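Section 4: Setting up your account and first table plan

Stevetti Table Planner, set-up guide for home hosts and supper clubs. Last revised 31 May 2026 by Trinidad Pascual. Older printouts — bin them, the menu names changed.

Before you start

You need the email you signed up with and the license code from your receipt. The code is 12 characters, no spaces. Zeros and the letter O look the same on the receipt, try the zero first.

Tablet or laptop is fine. Phone works for checking things on the night, not for drawing a plan.

4.1 Create the house

1. Sign in. Tap Places, then New Place.
2. Type a name. Keep it short, it prints on every sheet.
3. Pick Home, Hall or Outdoors. This sets the default gaps between chairs.
4. Tap Save. Wait for the green tick before you leave the page.

Note: If you had a Kimcombe account, your places come over by themselves the first time you sign in. Do not re-enter them. You will get doubles and they have to be deleted one by one.

4.2 Add a table

1. Open the place. Tap Add Table.
2. Choose a shape: round, oval, square, long.
3. Enter the width. Measure the top, not the cloth hanging off it.
4. Set the number of seats. The planner goes red if it's too tight. You can ignore red, it will still print.
5. Under Center, pick what stays on the table all through the meal. Shared utensils go here, not under Place Settings.

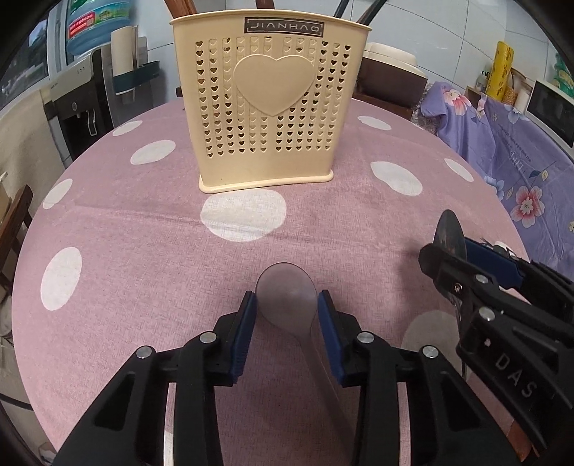 6. Tap Lock Center. Locked items keep their space when you move seats about later on.
7. Repeat for the other tables. Use Copy if they're the same size, much quicker.

Caution: Copy also copies the guest names if you've already added them. Add guests last.

4.3 Import the guest list

Type them in or bring in a file. File has to be CSV. One guest per line, first name then last name, then diet. Leave diet blank if there isn't one — don't write "none", it prints on the card.

1. Tap Guests, then Import.
2. Choose the file.
3. Check the preview. If all the names landed in one column your file used semicolons. Save it again with commas.
4. Tap Accept.

Limits: 1,000 guests per account, and that includes past events untill you archive them. To archive, open the event, tap the three dots, Archive.

Error 107 means there's a blank line in the middle of the file. Take it out and import again.

4.4 Utensil and dish counts

Optional. Skip to 4.5 if you only want seating.

1. Open Inventory. Tap New Item.
2. Name it. Set Shared or Per Seat.
3. For Per Seat items the planner multiplies by seats and adds the spare number from Settings. Default spare is 2.
4. For Shared items you enter the number yourself.

Chopsticks: enter as pairs. Singles will throw the whole count off and the shopping list with it.

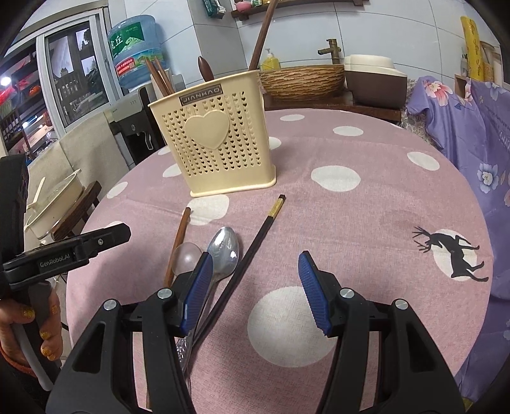

Serving spoons belong with the dish, so open the dish, tap Goes With, and pick the spoon. Then it shows up on the kitchen sheet next to the right bowl. Rented items get a return date. Dumlao and Pranemell layouts both have a Rented box at the top right; on the plain layout it's hidden under More.

4.5 Print or share

1. Tap Output.
2. Tick what you want: seating chart, place cards, kitchen sheet, shopping list.
3. Place cards come 9 to a page. Plain card stock, nothing glossy, it jams.
4. Set scale to 100 percent in the printer window. "Fit to page" shrinks the cards and the cut lines wont match.
5. Print one page first.

To share, tap Send Link. Anyone with the link can look. Only people you add under Helpers can change things.

Note: Links stop working 12 days after the event date. Changed the date? Send a new link.

4.6 If something's off

Seats overlap — the width is in inches and you typed centimeters, or the other way round. Settings, Units.

Names missing from cards — guest isn't seated yet. Check the Unseated tray, bottom left.

Center items gone after a copy — you didn't lock them. See 4.2, step 6.

Saved but nothing changed — sign out, sign in.

Go on to Section 5 for menus and timings.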